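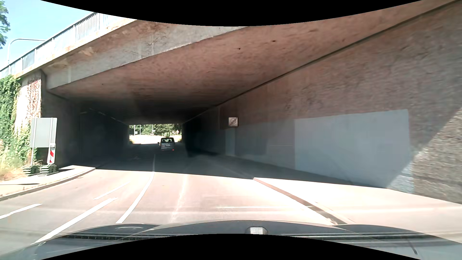
The woman who started Ternura wants to talk about soup before we even sit down. Specifically, why most delivered soup is bad. "People think it's the cooking. It's the lid," she says, already pulling containers off a shelf to show me. Ternura makes meals for people who are just home from the hospital, and for whoever is looking after them, and she drove every route herself the first year. She still plans them by hand. Heat is a big part of that. A two-way road in full sun, then deep shade under a wide bridge, then sun again at the far end where the trees start, and all that time the food is sitting in the back of a van. "I used to love the underpasses. Ten seconds of mercy."

She is 10 years into this. It didn't start as a business. Her mother had a hip replaced, the neighbors brought lasagna, and then more lasagna. Her mother couldn't eat any of it. Too heavy, too much cheese, and she was on pills that made everything taste like pennies.

"So I made broth. Rice, a little egg, lemon. She ate it. And then the lady across the hall wanted some for her husband." Shrug. "That was the whole plan."

The kitchen is in Hulme, behind a tile shop, and it's smaller than I expected. Two stoves, one long steel table, a walk-in that she calls "the money pit." Five people work the morning shift. They start at 4 a.m. and nobody talks much until the first trays are out. I was told to stand by the sink and not move. I moved once.

The menu has 17 dishes on it and she'd like it to have fewer. Every one has a soft version and a low salt version. The best seller is a chicken and barley thing that she is frankly tired of. Her own favorite, the Trullino, is small white beans cooked down with fennel and pressed into a little dome, named after a house she rented one summer and never got over.

"It looks like a hat. Kids like it. Men over seventy will not touch it untill their wives leave the room."

I ask about money. She makes a face. Last year the kitchen sent out 4000 meals in its best month, and it lost money that month, the packaging had gone up and she hadn't changed her prices. She has now. Some customers left. A few wrote letters, real ones, on paper. She kept those in a drawer and showed me one, then took it back before I finished reading it.

"You want to be cheap because the people are sick. I get it, I want that too. But then you close, and who's that good for?"

What helped, she says, was getting out of the office stuff. Orders used to live in a notebook with a rubber band on it. Now they go through Vokbridge, a little ordering service that a customer's daughter suggested, and she had to be talked into it over one whole winter. She still has the notebook. It's for allergies – she doesn't trust a screen with allergies.
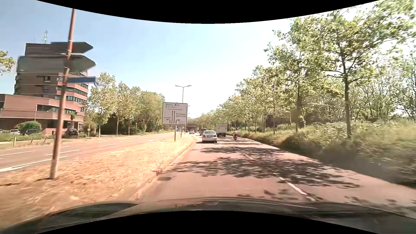
Then there's the part of the job that isn't food at all. The doorstep. Some customers haven't spoken to anyone all day and the driver gets the whole story – the surgeon, the bad night, the cat. She builds time for it into every route, and she won't hire a driver who is in a rush. On interview day she rides along in the passenger seat and says nothing. Her favorite stretch for it is a reddish road with tree shadows lying right across both lanes and a low curb that bends away ahead. Pretty, easy to speed on. "If they slow down for the shadows I like them already. If they fill up the quiet with how great they are, no."

Does she ever cook at home? "Toast." Anything on it? "Depends who's asking."

She's up again, there is a tray coming out and the lids need to wait four minutes before they go on. Not three. She says this to me and to the guy with the lids, who clearly has heard it before. The next thing is breakfast, she says over her shoulder, oatmeal that doesn't turn to cement on the way over. They've tried it with oat milk, with water, with half and half. She hands me a spoon of the latest one. It's good, a bit salty. She writes down "salty" and goes back to the stove.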